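The Redirect Graveyard

Every website older than a decade has one. It lives in a file on the server, it is written in a grammar that only its author ever understood, and its author left years ago to make furniture. It is the list of redirects, the instructions that take a visitor who asks for a page that no longer exists and send them to one that does, or to one that also no longer exists, or back where they started.

Lutfa Miah inherited hers in May. She had been hired to look after the website of Akanda, a mail-order seed company with a loyal following among people who distrust supermarkets, and on her second morning she opened the redirect file to fix a single broken link for runner beans. The file ran to 200 lines. She closed it, made tea, and opened it again. It still ran to 200 lines.

"One of them sent the contact page to the Christmas page," she says. "I'd wondered why we got so few emails."

The trouble with redirects is that they are added one at a time, always in a hurry, and are never taken away. A product gets renamed, so the old address is pointed at the new one. Then the new one is renamed. Then someone in marketing decides that every address should end in a slash, and someone else in marketing decides that none should. A visitor following an old link for leeks may now travel through four addresses before reaching the leeks, like a suitcase with an airline's sense of adventure. 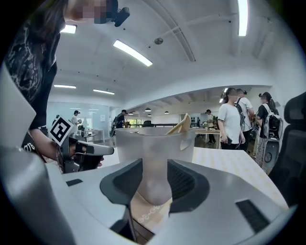 Quang Chu thinks the whole file should be deleted on principle. Anyone still using a bookmark from that long ago, he says, has had a good run, and a clean error page with a search box would serve them better than a mystery tour.

It's a tempting view, and it lasts until you look at who is linking to you. Miah did look, with the help of a small log reader called Wudach, which has the charm of a tax form and does exactly one thing. It went through a month of visits and marked each rule that had been used. Of the 200, 114 had caught at least one living visitor. Most of the traffic came from gardening forums, where a post on potato blight can be passed around for longer than most marriages.

So she kept those, rewrote them to go straight to the final page, and moved the others to a text file named "probably fine." Two turned out to be anything but. One held up the printable order form, and the other, for reasons lost to history, held up the logo.

Both are back in place now. Miah has added a comment above each, with her initials and a request that whoever comes next please leave them alone. Directly underneath is a much older comment she hadn't noticed before. It says "temporary."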